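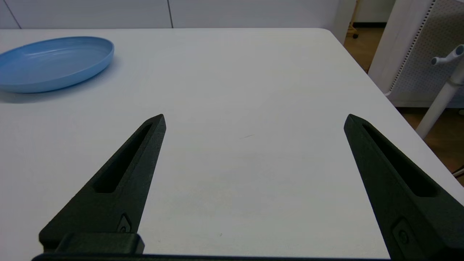
From: Fotini Papadakis
To: pullport-users
Date: February 26, 2018
Subject: Re: [pullport-users] Wrist frames arrive late when the head camera is on

I spent the morning on this with the two-arm setup and I can reproduce it. The short version is that the wrist driver is fine and the problem is in how Pullport pairs frames before it hands them to the planner.

Rafail Ververidis wrote:
> We run one head camera and two wrist cameras. With only the wrist
> cameras on, the plate pose is stable and the planner gives us the
> same approach every time. As soon as we start the head camera, the
> plate pose from the wrist view jumps sideways when the arm moves,
> then settles again after it stops. Has anyone seen this? I tried
> the release from September and the current one and they behave the
> same way. Could it be the hand-eye calibration?

I don't think it is the calibration. If it were, you would see an offset with the arm at rest as well, and you say it settles. A pose that is wrong only during motion usually means the image and the joint state come from different times.

The pairing code keeps a queue for each camera and waits until every queue has a frame. Then it takes the stamp of the newest frame and uses that stamp for the whole set. With cameras that run at the same rate this does little harm. The head camera is slower to deliver, so the wrist frame in a set can be old by the time the set is complete, and it still gets looked up against the new joint state. In my log the worst case was 151 ms between the wrist image and the arm pose it was matched with. At normal approach speed that is enough to move the plate by more than its rim.

My test was simple. One blue plate on a white table, one small dark object, no other targets. I ran the same approach with the head camera off and then on, and recorded the plate pose in the table frame both times. 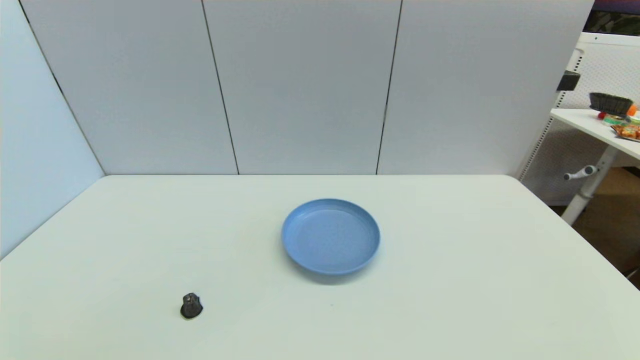

Fotini Papadakis

The head view by itself gives a steady plate pose, so I used it as the reference. The detector also finds the small dark object, but with a lower score, and I left it out of the comparison.

Things you can try now, without a new release:

Set pair_mode to "own_stamp" in the camera section of the config. Each frame then keeps its own stamp and the transform lookup is done per camera. It is in the code already but it is off by default, and the manual does not mention it.

Set max_pair_gap to 40. Sets with a larger gap are dropped. You will lose some sets while the arm moves, so check that your planner does not treat a dropped set as "target lost". Ours did, and it went back to the search pose 4 times before I raised the timeout.

Check the clocks. If the head camera is on another machine, own_stamp will only help when both machines agree on the time.

With own_stamp on and the gap limit off, the jump was gone in all my runs, 115 approaches in total. I have not tried it with the depth stream enabled – that goes through a different queue and may need the same change.

One more point about the planner. When the gripper is open and low over the table, the fingers take up a good part of the wrist image, and the default mask is too narrow for the longer fingers. The mask is in gripper_mask.yaml. I widened it at the tips and the false edges near the fingers went away. That has nothing to do with the timing, but it made the logs much easier to read.

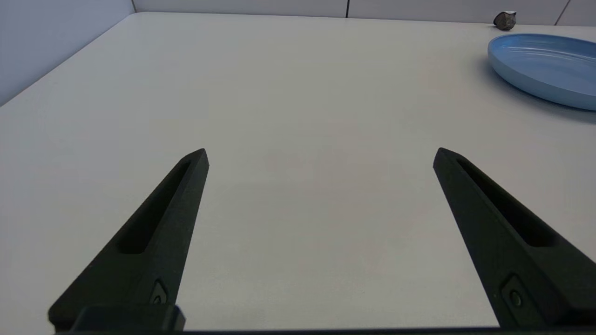
Bernice Ackah replied that own_stamp was left off because the Menano driver used to send frames with a zero stamp, and the lookup would then fail at startup. She has no objection to making it the default as long as a zero stamp gives a clear error and stops the node.

I can live with that. The patch is short and I will put it on the review branch tonight, with the mask change as a separate commit. Rafail, if you can send me a log with the head camera on, please include the raw stamps from all three cameras and the joint states. The paired sets alone are not enough to tell what happened.

Fotini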